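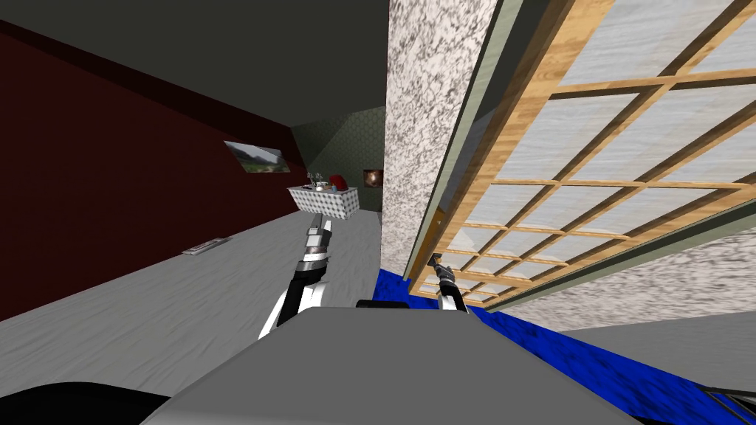 **Figure 2.** The two-arm unit in the simulated guest room, with the right gripper near the lower edge of the lattice panel.

### 4.2 Changes in Room Staff Duties

The Grulora guesthouse began using the unit for room preparation in February. Before that, attendants worked alone and were assigned whole rooms. Under the new schedule, the unit is given the lifting and carrying tasks, and one attendant supervises it from the corridor station. Work logs for the study period cover 627 room preparations, of which 146 included a request for staff help.

Attendants reported less bending and reaching. Several also said that the day had become harder to plan, as help requests interrupted other duties. Mahuika, who led the interviews, recorded repeated concern over who was responsible when a sliding panel was damaged.

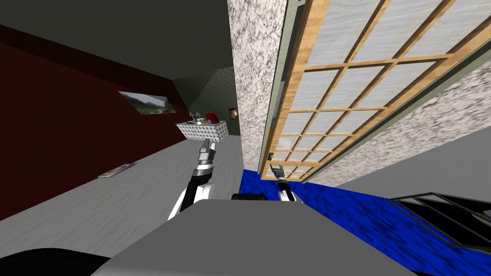 Management responded by adding paid training time in the simulator, where attendants practiced stopping the unit and taking over a task. Job titles and pay grades were left unchanged during the study. Two attendants asked to return to their former duties, and both requests were granted.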